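Home > Careers > Open positions > Stock Control Technician (Returns)

Stock Control Technician, Returns
Zulter Distribution, Building 7
Full time, hourly, second shift
Reports to: Myrtle Sorensen, Returns Supervisor
Applications close: 6/13/20

Position summary

Zulter handles returned consumer goods for online sellers of small electronics and household accessories. The Stock Control Technician receives returned items, identifies them against the seller's catalog, assigns a condition grade and routes each item to restock, refurbishment, liquidation or disposal. The position is based at the bench line and does not involve customer contact. One position is open.

The technician works from the Stirnona inventory system. Each item is opened, matched to its return authorization, graded and given a location label before the next item is started. Items with no authorization on file are entered as unmatched and held for 6 working days.

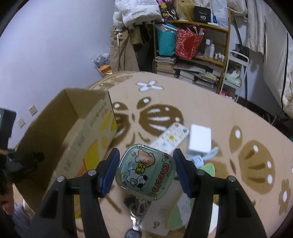

Unmatched stock is reviewed at the end of every shift. The technician searches open authorizations by item type, color and carton weight, records each attempt, and transfers anything still unresolved to the exceptions cage. Accurate free-text entries matter at this step, as the seller's claims staff work from the written record and do not have access to the item.

Duties

Receive cartons from the dock and verify carton count against the manifest.
Inspect, grade and label a minimum of 300 items per shift after the training period.
Test battery-powered items with the bench supply and record the result.
Separate lithium cells and damaged batteries according to the posted procedure.
Complete cycle counts in assigned aisles. The returns area has 600 bin locations.
Report catalog errors to Gyula Illés in Systems using the correction form.
Clean and reset the bench at shift end.

Required

High school diploma or equivalent.
One year of work in a warehouse, stockroom, repair counter or similar setting.
Ability to read part numbers and small print for extended periods, with correction if needed.
Ability to lift 40 lb and stand for most of the shift.
Basic typing. A short keyboard test is given at interview.

Preferred

Experience with handheld scanners and label printers.
Experience grading used goods to a written standard.
Forklift certification. This is not used daily but qualifies the employee for dock coverage.

Applicants who have used Stirnona at another site should state which version. The building moved to the current release in May and the grading screens differ from the earlier one.

Schedule and pay

Second shift runs 2:30 p.m. to 11:00 p.m., Monday through Friday, with a 30-minute unpaid meal break. Saturday overtime is offered by sign-up sheet and is optional outside of the holiday season. The starting rate is set by experience and is confirmed in the written offer. A shift differential applies to all hours after 6:00 p.m. Medical and dental coverage begin on the first day of the month following 60 days of employment.

Training

New technicians spend the first two weeks at a paired bench with Cherry Mae Gatchalian. Grading is checked item by item in week one and by sample in week two. A written test on the condition codes is given at the end of the period and may be repeated once.

How to apply

Submit a resume and the completed two-page application through the Careers page, or leave both at the front office, weekdays from 8:00 a.m. to 4:00 p.m. Put reference ZR-7 on the first page. Cover letters are optional. Interviews are held on site and include a bench exercise lasting 45 minutes. Closed-toe shoes are required for entry to the bench line.

Questions about the position go to Leilani Okafor in Human Resources. Zulter is an equal opportunity employer. Applicants who need an accommodation for the bench exercise should note it on page two of the application.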